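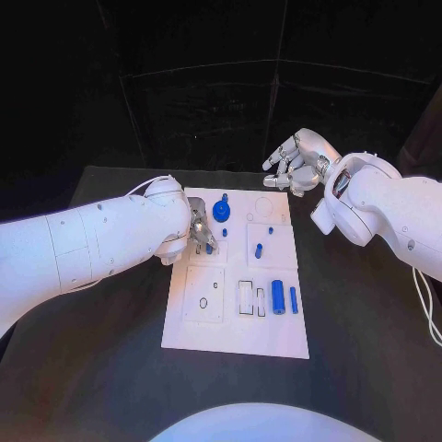

March. Rebuilding the labour force table for the four districts, Stornatwood first. The old sheet divides unemployed persons by total population, so every rate in it is too low. Denominator changed to labour force, aged 15 and over. Revised cells are now shaded blue on a white ground, the same pairing as the parts and the board in the photo, and they survive a greyscale print if the blue is kept dark. Unrevised cells stay plain.

Helgate has a labour force of 888 in the source file. Any rate from a base under 1,000 gets the small-base flag, so Helgate is flagged and left out of the ranking. 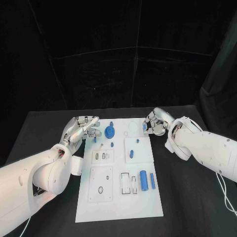

It still goes into the regional total. Checked that the total is summed from persons and not averaged from the district rates -- the old sheet averaged. Marquez shifts most under the correction, having a large retired population.

Fukine income is per household, the others per capita. Converting needs mean household size, and the only value on file is from the previous census. 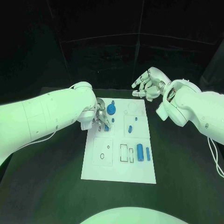 Left the Fukine cell blank for now with a footnote. Rounding: rates to one decimal place, incomes to the nearest 200 dollars as in the earlier release.

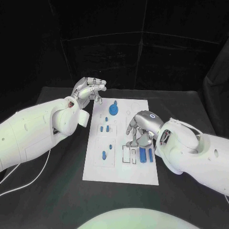 Rozália Győri

Added 4 pm: re-ran the ranking with Helgate excluded. Order unchanged. Area column is still mixed, square miles for Marquez and square kilometres elsewhere. Convert before density is recalculated, and check whether the Stornatwood area includes the lake.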